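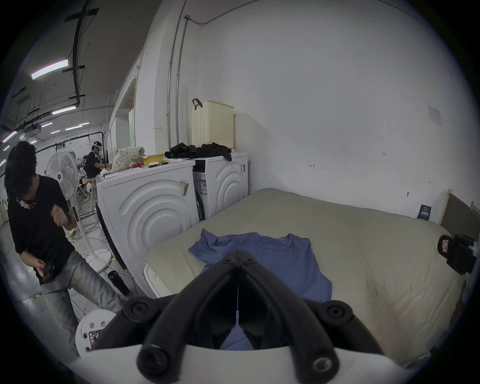 Una lectora de Trimley nos escribe que lleva años lavando las camisetas a sesenta grados porque así lo hacía su madre, que le duran poco y que no sabe si la culpa es del agua, del jabón o de la tela. Pregunta también si vale la pena pagar más por una prenda de algodón grueso cuando al final todas acaban con el cuello dado de sí.

La carta llegó después del número de marzo, en el que tratamos el cuidado de la lana, y recoge dudas que aparecen en buena parte del correo del boletín. Vamos por orden.

La temperatura. Para la ropa de algodón de uso diario, treinta grados bastan casi siempre. Los sesenta se reservan para paños de cocina, toallas y sábanas de una persona enferma. El calor repetido debilita la fibra, encoge el punto y apaga el tinte. Si una camiseta tiene una mancha de grasa, es mejor tratarla antes con un poco de jabón líquido, frotando por el revés, y dejarla reposar un rato antes de meterla en la lavadora.

El jabón. La mayoría de los hogares usa más del necesario. El detergente que no se aclara queda entre las fibras, las endurece y retiene el olor. Con agua blanda se puede reducir la dosis que indica el envase. Con agua dura hay que respetarla, y conviene prescindir del suavizante en toallas y ropa deportiva, que pierden capacidad de absorción.

El centrifugado. En casa del autor de esta sección la lavadora llega a 1400 revoluciones y ese programa se usa solo para las toallas. Las camisetas salen bien con menos. El punto se estira cuando gira mojado y enredado con prendas pesadas, de modo que los vaqueros van aparte.

El cuello dado de sí tiene otra causa frecuente: la percha. Una camiseta mojada pesa, y ese peso cuelga de los hombros y del escote durante horas. Es preferible tenderla doblada por la mitad sobre la cuerda, o sujeta por el bajo. Una vez seca, se guarda plegada en el cajón.
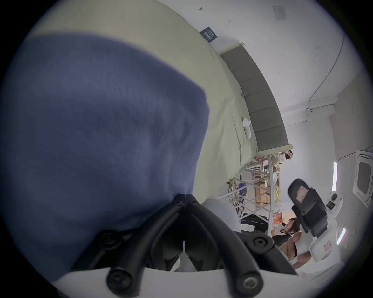
La ropa de cama gruesa pide un tratamiento distinto al de las camisetas. Una manta de punto, o una funda de cojín tejida, no debe ir con el tambor lleno, y necesita un aclarado adicional. Antes de lavarla hay que revisarla con buena luz y buscar hilos sueltos, porque un enganche pequeño se convierte en un agujero si se queda prendido en una cremallera. Sobre una tela azul, un hilo blanco y fino se ve enseguida; en un tejido crudo cuesta más y hay que pasar la mano. El hilo suelto no se corta a ras. Se lleva al revés con una aguja de ganchillo y se remata allí con una puntada. Las mantas se secan en horizontal, repartiendo el peso entre varias cuerdas, y se les da la vuelta a media tarde.

En cuanto al precio, la respuesta es menos clara. El gramaje alto no garantiza nada por sí solo. Importa más que el algodón sea de fibra larga, que las costuras laterales estén rectas y que el cuello lleve una cinta cosida por dentro, de hombro a hombro. Esa cinta se comprueba en la tienda en un momento. Entre las marcas que los lectores nos mencionan, Mundia la pone en toda su ropa básica y Cenetti solo en la línea de invierno. No hemos hecho una comparación propia y lo contamos tal como nos llega.

Para quien prefiera arreglar antes que comprar, el taller de costura Hlongwane abre de nuevo su curso de remiendos el 14 de octubre. Son 4 sesiones en grupos reducidos, con máquina y material incluidos. En la primera se trabaja el zurcido a mano y en la segunda el cambio de cuellos y puños. Las otras dos se dedican a lo que cada alumno lleve de casa. La inscripción se hace en el propio taller y quedan plazas en el turno de tarde.

Por último, un aviso sobre el archivo. Las 148 fichas de manchas publicadas hasta ahora ya se pueden consultar por orden alfabético, del aceite al yodo y el zumo. Faltan por revisar las de tinta, que tenían un error en la proporción de alcohol. Quien las haya impreso debería esperar a la versión corregida, que saldrá con el próximo número.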